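A Scholar's Shelf, Opened to Readers

The collected papers of a Bohemian translator of Buddhist texts have been brought into order, and a new volume of essays takes their measure.

For most of his working life, Norbert Kopecký translated in the evenings. His days belonged to the parish school at Lostum, where he taught Latin and geography, and his reputation among students of Pali literature rested on a handful of articles and one slim anthology. The archive he left to the Stillurau Library for Religious Studies has altered that picture considerably. It holds 3,017 leaves of manuscript, most of them written on both sides, and 202 letters exchanged with monks, librarians and fellow translators.

The library has now issued a companion volume, The Patient Page, published by Zurell. Its 591 pages contain nine essays, a selection of the letters, and the first complete printing of Kopecký's version of the Verses of the Elder Nuns. The editors have arranged the essays by the stages of his work, beginning with his early schooling in Sanskrit and closing with the unfinished commentary on the monastic rule.
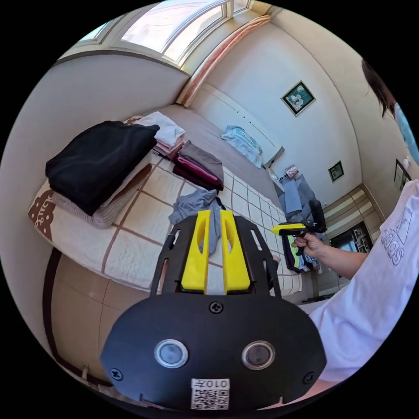 STILLURAU, March - The reading room of the library opens at nine in the morning, and the Kopecký papers may be consulted by any visitor who applies in writing. Manuscripts are brought to the desk one folder at a time. Readers will find that the translator seldom discarded a draft. A single verse may survive in several versions, each with its own marginal notes on meter, grammar and the habits of earlier translators, with whom he often disagreed and whom he always cited.

The strongest essay in the volume concerns the word dukkha. Kopecký declined to settle on one equivalent. In the early drafts he wrote "suffering," as his teachers had done; later he preferred "unease," and in the last notebooks he left the term untranslated and supplied a gloss. The essay follows these changes closely and resists the temptation to treat the final choice as the correct one.

Less successful is the account of his religious life. Kopecký remained a practicing Catholic and attended Mass at the Štěpánek chapel while keeping a daily period of meditation. The letters speak of this arrangement plainly and without distress. The essay, by contrast, looks for a conflict that the documents do not supply, and its argument depends heavily on two undated postcards.

The translation itself deserves a wide readership. The lines are short and the vocabulary is modest, and the voices of the nuns remain distinct from one another. A glossary and a concordance to the Pali text complete the volume. A second, devoted to the commentary on the monastic rule - still being transcribed from the notebooks - is in preparation.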